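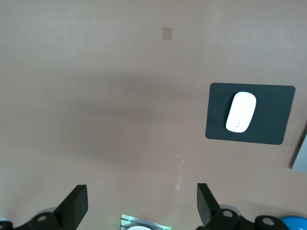
좌석 예약 동기화 오류: 7층 일부 책상이 예약 후에도 '비어 있음'으로 표시됨

최종 업데이트: 8월

분류: 시설 예약 / 캘린더 연동
대상: Jedov 좌석 예약 클라이언트, Govport 캘린더 커넥터
장소: Whitlock 사옥 7층
접수자: Anqi Peng
담당자: Auður Hedegaard
상태: 해결, 모니터링 중

증상

7층 공용 책상을 Jedov에서 예약하면 예약자 본인에게는 확정 메일이 정상 발송된다. 그러나 다른 사용자의 평면도에는 같은 책상이 계속 '비어 있음'으로 남는다. 두 번째 사용자가 그 책상을 선택하면 예약이 한 번 더 접수되고, 수 분 뒤 나중 예약이 사유 없이 취소된다. 취소 메일의 사유 항목은 공란이다.

다른 층에서는 같은 증상이 보고되지 않았다. 브라우저와 모바일 앱 모두에서 재현된다.

환경

예약 원장은 Wostico 서버에 있고, 평면도 화면은 Govport 커넥터가 만든 좌석 캐시를 읽는다. 7층에 등록된 책상은 130개이다. 나머지 층은 모두 책상이 80개 미만이다. 커넥터는 지난번 정기 점검 때 새 버전으로 교체되었고 서버 쪽 변경은 없었다.

조사 기록

1. 클라이언트 캐시 삭제 후 재로그인. 변화 없음.

2. 같은 책상을 두 계정으로 조회. 예약한 계정에서는 '예약됨', 다른 계정에서는 '비어 있음'. 예약한 계정의 화면은 로컬 예약 목록을 캐시 위에 덧씌워 표시하므로 이 차이는 설계상 동작이다. 캐시 자체가 갱신되지 않는 것으로 판단.

3. 원장 직접 조회. 첫 번째 예약은 정상 기록되어 있음. 쓰기 경로의 문제는 아님.

4. 시간대 설정 확인. 처음에는 반복 예약의 시간대 변환 오류를 의심했으나, 일회성 예약에서도 동일하게 재현되어 제외함. 여기서 오전을 거의 다 썼다.

5. 증상이 나타나는 책상을 목록으로 정리. 등록 순번이 80 이하인 책상은 모두 정상이고, 그 뒤의 책상은 모두 갱신되지 않음. 평면도상 위치와는 관계가 없다. 순번은 등록 순서대로 부여되므로 정상 책상과 오류 책상이 같은 구역에 섞여 있다. 최초 접수 때 '창가 쪽이 안 된다'고 적혀 있던 것은 창가 책상이 나중에 등록되었기 때문이다.

6. 커넥터 로그 수준을 상세로 변경. 좌석 목록 요청이 한 번만 나가고 응답의 다음 페이지 토큰이 무시되는 것을 확인.

관련 로그 (일부)

seat-sync: fetch floor=7 page_size=80
seat-sync: received 80 items, next_token present
seat-sync: cache write ok
seat-sync: cycle complete

next_token이 있는데도 후속 요청이 없다. 오류나 경고도 남지 않는다.

원인

새 커넥터는 설정 파일의 키 이름이 변경되어 있다. 이전 파일의 follow_pages 항목을 읽지 못하고 기본값인 false를 적용한다. 알 수 없는 키를 만나도 기동 시 경고를 출력하지 않는다. 페이지 크기보다 책상이 적은 층에서는 첫 페이지만으로 목록이 완성되므로 문제가 드러나지 않았다.

나중 예약이 뒤늦게 취소된 것은 원장의 중복 검사 작업이 별도 주기로 실행되기 때문이다. 해당 작업은 정상 동작했다. 사유 공란은 별개의 결함이며 아래 후속 항목에 적는다.

조치

1. 커넥터 서비스를 중지한다.
2. 설정 파일을 백업한다.
3. follow_pages를 삭제하고 pagination.follow 항목을 true로 추가한다.
4. 요청 제한 시간을 70초로 올린다. 기존 값으로는 두 번째 페이지를 받는 도중 끊기는 경우가 있었다.
5. 7층 좌석 캐시를 비운다. 다른 층은 그대로 둔다.
6. 서비스를 시작하고 첫 동기화 주기가 끝날 때까지 기다린다.
7. 로그에서 요청이 두 번 나갔는지, 캐시 항목이 130개인지 확인한다.

캐시를 비운 뒤 첫 주기가 끝나기 전에는 평면도에 7층 책상이 아예 표시되지 않는다. 업무 시간 전에 작업할 것. 본 건은 월요일 07:00에 적용했다.

검증

두 계정으로 오류 책상을 예약, 취소, 재예약함. 양쪽 평면도 모두 다음 주기에 갱신됨. 같은 시간대의 중복 예약 시도는 선택 단계에서 차단됨. 반복 예약도 동일한 결과.

후속 항목

- 중복 취소 메일의 사유 공란: 별도 티켓으로 분리.
- 알 수 없는 설정 키에 대한 기동 경고: 커넥터 개발 쪽에 요청함. 회신 대기.
- 철거된 책상의 순번이 목록에 남는 문제: 이번 증상과 무관. 우선순위 낮음.

댓글

Anqi Peng
확인했습니다. 어제 겹쳤던 예약은 수동으로 옮겼고 오늘은 신고가 없습니다. 취소 메일 건은 새 티켓 번호가 나오면 여기에 남겨 주세요.

시설운영_서관
저희 사옥도 같은 커넥터인데 층마다 책상이 적어서 증상은 없습니다. 설정 파일을 열어 보니 옛 키가 그대로 있더군요. 미리 바꿔도 문제없습니까?

Auður Hedegaard
문제없습니다. 3번과 4번만 적용하고 재시작하면 됩니다. 캐시는 비우지 않아도 됩니다.

jm_desk
제한 시간은 기존 값으로 두고 페이지 크기만 130으로 올려 봤는데 서버가 80으로 되돌려 응답합니다. 그 방법은 안 됩니다.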